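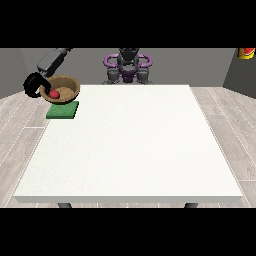
Kastine, the homeware company based in Clenbridge, will open its tableware repair and exchange service to all customers in June, following a trial at its Radebe Street store. Customers will be able to bring in chipped or scratched bowls, plates and serving dishes from any Kastine line and have them repaired, refinished or exchanged for store credit. The service covers everyday pieces as well as larger ones, from dinner plates to wide, shallow bowls with a thick rim, like the brown one with the lighter tan interior, which can be refinished inside and out. Table mats and pads are not part of the repair service, but can be handed in for recycling at the same counter.

The trial took in 433 pieces. Of these, 307 were repaired and returned to their owners. The rest were exchanged for credit or, where the damage was too deep, sent for recycling with the owner's agreement.

"People hang on to a bowl long after it gets a chip in it, because they like it and it fits their cupboard," said Rajkumari Katiyar, managing director of Kastine. "We used to tell them to buy a new one. A lot of them didn't want a new one, and a fair number of the older shapes are no longer made. The trial told us there was enough demand to do this properly."

How the service works

Customers can bring pieces to the repair counter at any Kastine store during normal opening hours. No receipt is needed, but the piece must carry a Kastine stamp or be recognized by staff as part of a current or past line. Pieces should be clean and dry when they are handed in.

Each piece is checked at the counter and the customer is told the price before any work starts. Small rim chips on stoneware are filled, smoothed and sealed. Wooden pieces are sanded back and oiled. Cracks that run through the base of a stoneware piece cannot be made safe for food, and in those cases the customer will be offered store credit instead.

Repairs are carried out at the company's workshop in Clenbridge. Stores will send pieces to the workshop every Friday, and customers will get a text message when their item is ready to pick up. Pieces not collected after 47 days will be offered for sale on the store's secondhand shelf, after a reminder has been sent.

Prices start at $8 for a single rim chip. The full price list will be available at store counters and on the Kastine website when the service opens. There is no charge for an inspection, and no charge if the customer decides not to go ahead.

What the trial changed

Several parts of the service were changed as a result of the trial. The first version asked customers to book a time slot online before coming in. Most people did not do this and came in anyway, usually while shopping for something else, so booking has been dropped.

The company also changed the way pieces are packed. During the early weeks, a small number of plates were chipped on the way to the workshop. Stores now use padded crates with a separate slot for each piece, and the crates go back and forth on the regular delivery truck.

Trevor Tindall, who manages the workshop, said the mix of items was different from what his team had planned for.

"We set up for plates and got mostly bowls," Tindall said. "Mixing bowls, fruit bowls, salad bowls. Bowls get stacked and knocked at the rim, and that is where most of the chips are. We bought a second sanding wheel and moved one of our glaze people over to filling. The color match is the slow part. A brown glaze from ten years ago is not the same brown we use now, and it also fades a little with washing."

Customers should not expect an invisible repair on every piece. On speckled and matte glazes the filled area can usually be blended in. On plain, glossy glazes it may still show in strong light. Staff at the counter will have sample repairs for customers to look at and handle before they decide.

Secondhand shelf

Pieces that are exchanged for credit and can be repaired will be sold at reduced prices on a secondhand shelf in each store. The shelf was added halfway through the trial. It will include lines that Kastine no longer makes, among them Wulotetti, a stoneware range that customers still ask for when they need to replace part of a set.

Customers looking for a certain shape or color can leave their details at the counter. The company cannot promise to find a match, and pieces will not be held for longer than a week.

Store credit for exchanged pieces depends on size and condition. Credit can be used on anything in the store, including secondhand items, and does not expire.

Care advice

Along with the new service, Kastine has put together a short printed guide on looking after tableware. It was written by Maarten Wuyts of the product team and will be free at all counters. The main points are:

Place a cloth or paper towel between stacked bowls, mainly those with a glazed rim.
Let stoneware cool before putting it in water.
Wash wooden bowls by hand and dry them right away. Oil them when the surface looks dull.
Use a mat or pad under heavy serving bowls on hard tabletops, and lift the bowl to move it - do not slide it.
Do not use a chipped bowl in the microwave.

"Most of this is what people's parents told them," Wuyts said. "The one that surprises customers is the sliding. The foot of a stoneware bowl is often unglazed, and it is rough enough to mark a painted or lacquered table. It wears the bowl as well."

Staffing and training

The service will add new positions at the Clenbridge workshop in filling, finishing and packing. Counter staff in all stores are being trained to inspect pieces and quote prices. The training is led by Ferenc Borbély, who ran the counter at Radebe Street during the trial, and includes time in the workshop so that staff can see how each type of repair is done.

Kastine does not plan to accept other makers' tableware at this stage. The workshop does not have glaze records for those pieces and cannot confirm that they are safe for food after repair. The company will look at this again once the service has been open for a full season.

About Kastine

Kastine designs and sells tableware, kitchen goods and small furniture through its own stores and website. Its stoneware is glazed and finished in Clenbridge.

Media contact

Rasmus Stankevičius, Press Office, Kastine, Clenbridge. Sample repairs and product pictures are available on request. Visits to the workshop can be arranged for members of the press on Friday mornings.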